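How I look after a robot with two arms

Hello! My name is Efa Humphreys and I look after a robot called Nelen. Nelen sorts parts at our workshop in Tunthorpe, and my job is to keep it happy (well, working). I start at 7, before anyone switches it on, and the morning check takes me 45 minutes if I don't stop for tea.

First I press the big stop button and test that it really does stop everything. Then I wipe the grippers. A gripper is the robot's hand, and dusty hands drop things, just like buttery ones!

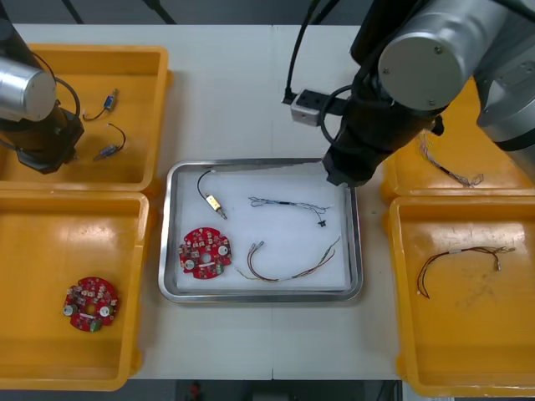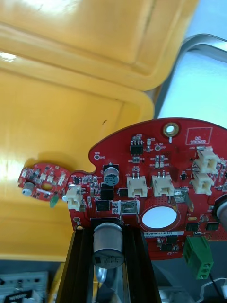 Next comes my favourite bit, which is teaching Nelen where everything lives. A robot arm doesn't know where a bin is until somebody shows it, so I move each arm slowly to a spot, press save, and go on to the next spot. If a bin gets nudged even a tiny bit, the arm will still go to the old place and might bump the rim. So the yellow bins and the metal tray between them all have to be put back exactly where they were, and I'm very fussy about it. Bleddyn Phillips says I'm worse than his gran with her teapots.

The parts matter too. Bendy wires are much harder to pick up than a round red circuit board, as they flop about and never lie the same way twice. For those I set the arms to go slower and squeeze gently.

After that I look along the cables on the arms. Cables bend every time an arm moves, and a bent cable wears out in the end, a bit like a shoelace. If I find a worn one I turn the power off, wait 60 seconds and fit a new one. Then I run 2 slow practice goes with my hand by the stop button, and Nelen can get on with its day.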